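Black and white in pattern and signs

Black and white is the oldest pairing I can think of for making something show up, and this page is my go at covering it properly. I've kept it to patterns and signs. Photography and film have their own pages, and so do zebras (I didn't write that one, but it's good).

Why it works

Our eyes are very good at picking out edges, and an edge between dark and light is the easiest sort to spot. You can take the colour out of most things and still know what you're looking at. Take out the difference between light and dark and you're stuck, which you'll know if you've ever tried to read red lettering on a green background of the same strength. Black on white also holds up well in poor light, when colours fade to greys long before shapes do.

It was cheap, too! Soot and lime have been lying about for as long as people have had fires and walls, and you can get a decent black and a decent white out of them without much bother.

Floors and walls

Chequered floors turn up in Roman houses, in churches, in grand halls and in a great many kitchens. The usual way to lay one is on the diagonal from the doorway, so the squares look like diamonds as you walk in. I grew up with one in Javcombe, in a back kitchen so small it only had 6 full tiles across, and the rest were cut to fit. My mother swore the black ones showed the flour and the white ones showed everything else.

Black timbers with white panels between them are the other big one in England. Plenty of old timber houses weren't painted that way to begin with: the oak was often left to go silvery, and the strong black came in later, a lot of it in Victorian times. The row at Flerkinham is a nice case, as three of the houses have been taken back to bare wood and the rest haven't, so you can stand in the road and compare. I much prefer the bare ones. Yesenia Cárdenas, who helped me with this section, would like it noted that she doesn't.

Cloth and weaving

Two threads and a plain loom will get you checks, stripes and dogtooth (houndstooth if you're being formal), the last of these with its broken, pointed little checks. Shepherd's check is the simple one, small and even, and was worn in the Borders long before it got fashionable.

Weavers work out this sort of thing on squared paper, filling in a box for each place where one thread crosses over another. Aicha Benmoussa has a drawer of these charts at her workshop in Jarlow, and she let me look through 50 of them one wet January. Some are lovely as drawings, never mind the cloth. Filled boxes on a grid do tend to look like letters or faces if you stare for long enough.

Signs, flags and markers

The chequered flag ends a motor race, and the story of where it came from changes depending on who you ask, so I've left that alone. Piano-key stripes mark the ends of runways. Zebra crossings got their stripes in Britain around the middle of the last century and the name stuck straight away.

Then there are the printed squares, which carry a pattern of cells on a grid. They've spread on to all sorts of surfaces, off-white plastic included, and a thin white border keeps the black edge crisp. 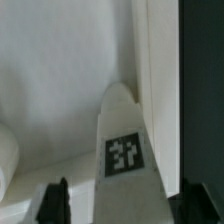

See also

Chessboard
Dogtooth check
Timber framing
Whitewash
Zebra crossing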